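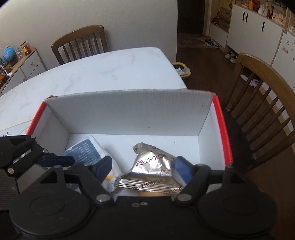 Open box, white inside, red along the top edge.

Finished the collected edition of Trestel on Wednesday. Some notes in a thread, mild spoilers up to issue 40.

1/ It's the whole run, 50 issues in one book, almost 800 pages. It stays open flat on a desk, but you can't read it in bed.

2/ The story starts in 1656 in Vosside, a port town where the harbor bell rings by itself and a clerk is sent to find out why. The first six issues are slow. Stick with them.

3/ Art is the reason to buy it. Heavy blacks, very few sound effects, and the night pages in Sinham are the best in the book. The new coloring is darker than in the single issues — I had to turn on a second lamp for the tunnel chapter.

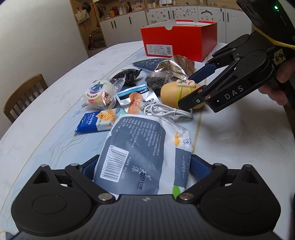
White bag with a barcode and a leaf on the side.

4/ The middle drags. Issues 22 to 29 follow the salt trial and you could skip three of them. The fill-in artist draws the clerk about ten years too young.

5/ Issue 40 is where it should have ended. The bell comes down, the town empties out, great last page. The rest is a second ending that explains the first one.

6/ Wuyts put the letters pages back in, which I didn't expect. No cover gallery though, and the script pages are printed too small.

7/ If you own the singles, keep them and skip this. If you don't, get it — there's no other easy way to read the early issues.

8/ Starting the prequel next. It's only four issues.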